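4. Setting up the Stunden plug-in meter

Read this part before you believe anything the meter tells you. The box promises that the Stunden will cut your electricity bill. It can't. It measures what one appliance uses, and whatever you save after that depends on what you switch off. The steps below were checked against the older model and the one sold under the Zirura name, and they look to be the same unit with a different sticker.

4.1 Before you plug in

1. Find a wall socket you can reach without moving furniture. Do not use a socket behind a cooker or a washing machine.
2. Clear enough space to see the display. It is small and grey and hard to read from the side, whatever the leaflet says about a wide viewing angle.
3. Trace the lead of the appliance you mean to measure all the way back to its plug. On a crowded worktop it is easy to get the wrong one.

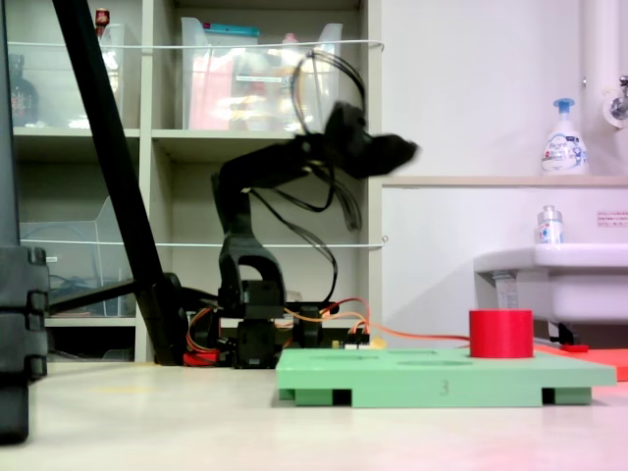 4. Switch the socket off. Push the meter in, then plug the appliance into the meter. Switch on.
5. Wait until the display stops flashing. If it is still flashing after 40 seconds, hold down RESET with the end of a paper clip and start again.

CAUTION: Never plug the meter into an extension block that is itself plugged into another extension block. Never cover it with cloth. For indoor use only.

4.2 Placing the remote display

The remote display is optional and in my view not worth the extra money, but some kits include it.

1. Connect the flat lead to the port under the flap. The arrow faces you.
2. Run the lead to where you want the display.
3. Press LINK on both parts. The two numbers shown should match. If they don't, repeat.

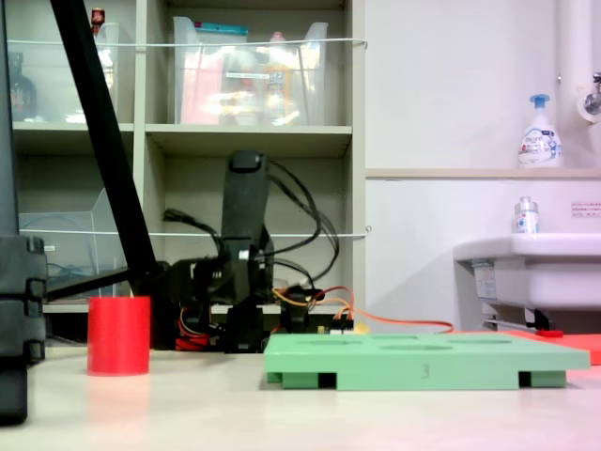
The lead is the weak point of the whole kit. The plug at the display end comes loose with very little pulling, and a loose plug shows up as a reading of zero, easily mistaken for good news. Keep the lead low and at the back. Don't loop it over the appliance, and don't tape it to anything that gets warm.

NOTE: The leaflet suggests hiding the lead under a rug. Please don't.

4.3 Entering your tariff

1. Hold SET until the word COST appears.
2. Enter the unit price from your bill using the up and down keys. Ignore the price already stored in the meter. I have no idea where it came from.
3. Press SET again to save.

The meter takes one price only. If you pay less at night, the cost figure will be wrong. Use the units figure and do the sum on paper.
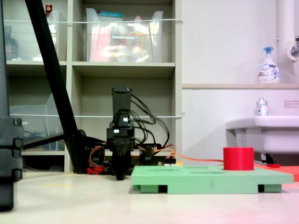 Standing charges are left out too. Anyone who compares the meter's total with a monthly bill will be disappointed, and the Ganilen app, which claims to "bridge the gap", only adds a number you typed in yourself.

4.4 Taking a reading you can trust

1. Clear the memory by holding RESET for 7 seconds.
2. Leave the appliance in normal use. For a fridge, allow at least 62 hours. An overnight reading means very little.
3. Write down the units used and the hours shown.
4. Do it a second time before you decide to replace anything. 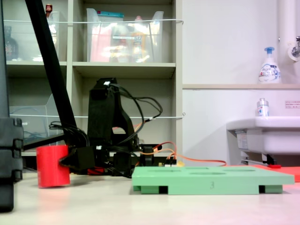
If the two readings are far apart, suspect the meter first. Try it with an ordinary kettle, where the power is printed on the base, and see whether it gets close. A voltage reading of 251 or so can be perfectly normal in the small hours and does not need a call to the supplier.

4.5 Faults

Display blank: check the socket switch, then the appliance fuse, then the meter.
Reading stuck at zero: see 4.2, push the plug home.
Clock loses time: they all do this. Reset it in September and again when you remember.
"Tiêu mode" lit: power-saving display. Hold LINK to turn it off. I could not measure any power saved.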